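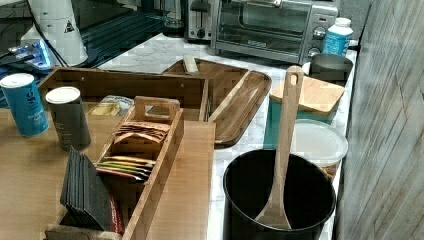 Teekasten, Tablett und Kochtopf auf der Arbeitsplatte in Marmoroptik.

12. März 2020
Von Struan Guthrie

Wer wissen will, wie weit die Robotik ist, sollte sich Küchen ansehen. Ich meine Küchen, in denen Teebeutel, Dosen und Topf dicht beieinanderstehen und jeder Griff an etwas anderem vorbeimuss. Genau dort spielt das Verfahren, das mich seit Wochen begeistert: Cletari lernt aus vorgeführten Bewegungen, und zwar mit dem Bild einer kleinen Kamera am Handgelenk des Roboters.

427 Vorführungen, mehr steckt nicht drin! Früher hätte man für so etwas die ganze Küche vermessen und jedes Möbel modelliert. 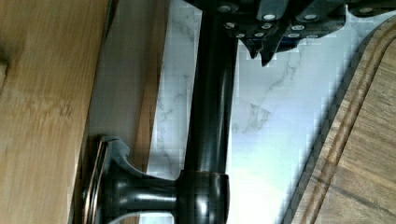
Mich überzeugt vor allem der Blickwinkel. Die Kamera sitzt dort, wo die Arbeit geschieht, und wandert mit. Beim Vorgänger Sasano hing sie an der Decke, und der Arm verdeckte im entscheidenden Moment das Ziel. In der neuen Auswertung gelangen fünf von acht Versuchen in einer fremden Küche, ohne Nachtraining. Man kann das mager finden. Ich finde es großartig, denn die drei Fehlversuche lassen sich erklären: Glänzende Rundungen und grelles Licht auf Holz machen der Tiefenschätzung zu schaffen. 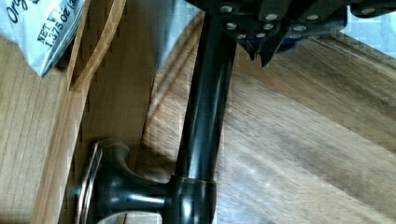
Greiferspitzen am oberen Ende der dunklen Stange, aufgenommen vom Handgelenk aus.

Deshalb mein Wunsch an alle, die solche Daten sammeln: Räumt nicht auf! Lasst die Spiegelungen drin und das zerknitterte Päckchen am Rand auch. Ein Modell, das nur leere Flächen kennt, hilft mir zu Hause wenig.

Kommentare

Omico: Fünf von acht würde mir beim Geschirr nicht reichen. Trotzdem gern gelesen.

Morrison: Gibt es den Vergleich mit beiden Kameras zusammen? Decke plus Handgelenk wäre doch naheliegend.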